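4. Setting up your swap shelf

You've got your Rosora account, you've picked a spot, and now comes the really fun part: getting things onto the shelf and into other people's hands! Most people manage this section in an afternoon, and a lot of them tell us it's the bit they enjoyed most.

4.1 Before you start

You will need the starter pack (labels, marker, log book and the laminated house rules), one open-top bin or tub, and a table or low shelf to stand it on. Any household bin will do, old or new.

Note: if your starter pack came from the Plarkton depot, the labels are in the back pocket of the log book. It's easy to miss them.

4.2 Preparing the bin

1. Empty the bin and wipe it out with warm soapy water. Leave it to dry with the opening facing down.
2. Run a hand (gloved, please) along the rims and seams and feel for anything sharp.
3. Stand the bin on the table and press down on each corner. If it rocks, fold a bit of card under the low side.
4. Decide whether you want one space or two. Two is lovely if you can manage it, as you can keep one side for things going out and the other for things waiting to be checked.

Scuffs and scratches don't matter in the slightest. Ademir Bastos has run the Grorkville shelf out of the same battered tub for years and it's one of our busiest!
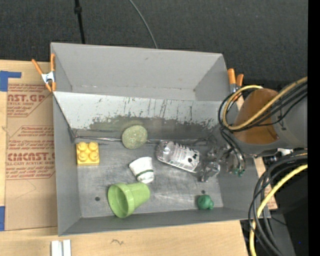

Fig. 4. A divided bin on a table, main compartment in use.

4.3 Adding your first items

1. Check each item for cracks, loose parts and missing pieces.
2. Write a short, plain name on a label ("tea strainer", "bag of wool") and stick it where it will peel off cleanly.
3. Enter the item in the log book under today's date. The book has 800 lines, so there's no need to squeeze your writing up.
4. Put heavy things in first and leave space between them, so people can have a proper rummage without tipping anything out.

CAUTION: Do not accept medicines, blades, opened food or anything with a damaged mains lead.

CAUTION: Keep the full bin under 4 kg if it stands on a folding table.

4.4 Opening to neighbours

1. Sign in and choose My Shelf, then Go Live.
2. Type in the shelf number printed inside the cover of your log book.
3. Pick your opening hours. Short and regular works brilliantly, and you can add more later on.
4. Pin up the house rules where people can read them before they reach the bin.

If the page shows message 65, your shelf number hasn't been recognised. Check for a missing digit and try again. If it still won't go through, write to Tươi Hầu on the help desk with your shelf number and the name on your account.

Anything still unclaimed at the end of October can go to your nearest depot. See section 5 for drop-off times.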